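Lekimo launches the Wynne, a hand-held gripper kit you can pick up and use the same day

Braster, 17 Dec 2022

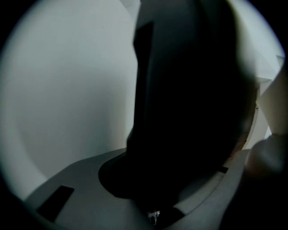 2 min read

We've been itching to tell you about this one! From today you can order the Wynne, our first hand-held gripper kit, and I'm chuffed to bits with how it has come out.

If you've ever tried to teach a robot arm a job by steering it about with a joystick, you'll know how slow it gets. With the Wynne you hold the gripper yourself, do the job the way you normally would, and the built-in camera records it as you go. A dark finger rises out of a light grey base (we went through a silly number of greys) and the camera looks right along it, so the finger and whatever you're picking up stay in view.

The kit comes with the gripper, 5 spare fingers, a charging lead and a carry case. It costs £2158, or £227 a month if you'd like to hire one first. We've built 100 for the first batch and almost half are spoken for already, mostly by small workshops and college labs.

Our friends at Stondov are handling repairs and spare parts, and they'll post out a loan unit while yours is on the bench.

Orders are open on the Lekimo website now, and kits go out from Braster in the order they come in. Fancy a go before you buy? Drop our press desk a line and we'll book you in for a demo.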